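Compte rendu réunion association Tronden, mars, 18 h 15

Présents : Essam Bouazza (séance), Ji-hoon Sun (notes), Maud, Pierrick, Hélène, les deux Lopez. Excusée : Corinne.

1. Compte rendu précédent
Adopté. Remarque de Pierrick, faute à son nom, corrigé.

2. Repas de quartier
Salle Seol réservée, confirmation écrite reçue. Caution 354 euros, chèque à déposer avant la fin du mois. Reste la question du bruit après 22 h, Essam rappelle le gardien. Menu : on garde la soupe et les plats à partager, dessert chacun apporte. Maud demande qu'on arrête les assiettes jetables. Longue discussion. Vote : pour à l'unanimité moins une abstention. Vaisselle prêtée par les adhérents, chacun marque son nom dessous au feutre. Hélène fait la liste.

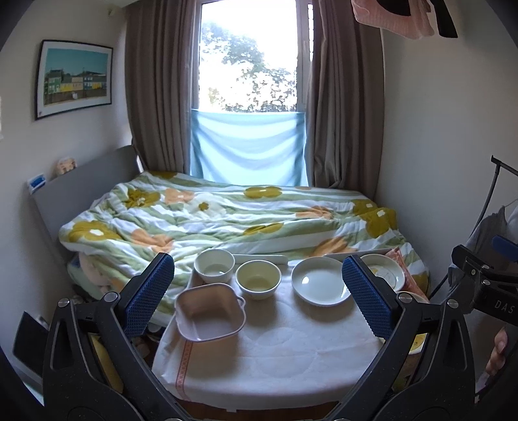

Bols, assiette et plateau sur nappe blanche.

Lavage : deux équipes, tableau à remplir à l'entrée. Pas de machine à la salle, penser aux torchons.

3. Finances
Solde 393 euros après paiement de l'assurance. Demande de subvention (3 000 euros) toujours sans réponse de la mairie, Ji-hoon relance. Cotisations : 15 euros, inchangé. Plusieurs retards, rappel par mail.

4. Bulletin
Imprimante Canon du local en panne, encore. Devis demandé chez Zirnomero pour l'impression, à comparer avec la boutique de la rue du Four. Articles à envoyer a Maud, format texte svp, pas de PDF.

5. Divers
- clé du local : un double manque, vérifiez vos poches
- affiches du repas : les Lopez s'en chargent, côté marché et école
- bancs à rendre à la paroisse, Pierrick a la camionette

Prochaine réunion même heure, même endroit. Séance levée 19 h 50.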